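Kundwood hand-held gripper: recording questions
Answers for people collecting demonstrations for the Ila training set

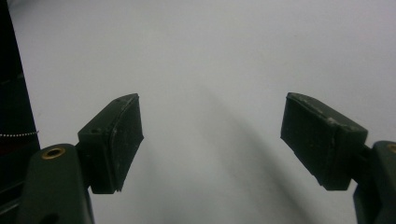 Before recording

Do I need to know anything about robots?
No. You need to be able to do the task with the gripper in your hand, at a steady pace, and follow the naming rules further down. The Claeys practice sheet takes one session. Practice recordings go in the practice folder and are never used for training.

What counts as one demonstration?
One attempt at one task, from open fingers to open fingers. Start with the fingers open and nothing between them, do the task, release the object, and stop recording once the fingers are open again. If the task has several parts, such as opening a box and then taking something out of it, the task card says whether they are recorded together or separately.

How should the fingers be set at the start?
Fully open. The software takes the widest position in the opening seconds as the zero point for finger width. A recording that starts half closed gives wrong widths all the way through, and it can't be repaired later.

Are worn pads a problem?
Scuffs and small chips along the rim of a pad are accepted. Replace the pad if the flat gripping face is torn, if it has come away from its backing, or if it moves when you push it sideways with a thumb. Pads are changed in pairs. Write the change in the session log, with the number of the last recording made on the old pair.

Can I clean the pads?
Yes, with a dry cloth, between recordings. Do not use furniture polish or anything else that leaves a film. A slippery pad changes how the object behaves and the log has no field for it.

During recording

How many demonstrations are wanted per task?
30 accepted demonstrations per task, per location. The present set has 16 tasks. If you have made 30 and some are rejected at review, you will be asked for the missing number and no more.

Should every attempt be the same?
The goal should be the same. The starting position of the object should change between attempts, and so should your approach to it. Use the six starting positions on the task card in turn. Do not mark them on the work surface with tape, as the model can learn to look for the tape.

Does the background matter?
Use what is there. Plain surfaces, patterned cloths and crowded shelves are all wanted in the set. Pale plain surfaces give the tracking software little to hold on to, so avoid holding the gripper close to one for more than a few seconds. If tracking is lost, the status light goes amber and the recording should be stopped.

What about shadows?
Soft shadows are fine, including the shadow of the gripper or your arm. Hard, moving shadows from a swinging lamp are grounds for rejection. Please don't add lamps to a room to get rid of ordinary shadows.

How fast should I move?
Slower than you would by hand, without stopping. Pauses over two seconds are trimmed automatically, and a demonstration with more than three trimmed pauses is sent back.

I dropped the object. Do I delete the recording?
Keep it. If you pick the object up again and finish the task, name it as a recovery. If you don't finish, name it as a failure. Both are used, in separate parts of the set. Only delete a recording if a person's face or a private document has been caught in it.

Can I use my other hand?
Only where the task card says "two hands". Otherwise keep it away from the object and out of view as far as possible.

After recording

How are files named?
Location code, task number, attempt number, result. The result is one of: ok, recovery, failure. Use lower case and hyphens. The Zisis uploader refuses anything else and shows error 912. Rename the file and upload again; there is no need to restart the uploader.

When are uploads processed?
Overnight, every night except Sunday. Recordings uploaded on Sunday are processed with Monday's batch.

Why was my recording rejected?
The reason is given next to the file name in the review list. "Width" means the fingers were not fully open at the start. "Track" means the position of the gripper was lost. "Task" means the reviewer could not match what was done to the task card. Width and track rejections are made by the software. Task rejections are made by a person and can be queried through the form on the review page.

Can I look at my own recordings?
Yes, for as long as they are in the review list. After acceptance they move to the training store, which is read-only and not open to collectors.

Will the robot copy exactly what I did?
No. The model is trained on all accepted demonstrations of a task together, from every collector. A single recording has very little effect on the result, and an odd but successful grasp does not need to be repeated or removed.

Where do I return the gripper?
To the desk you collected it from, with the battery out and the pads fitted. Hand in the session log at the same time.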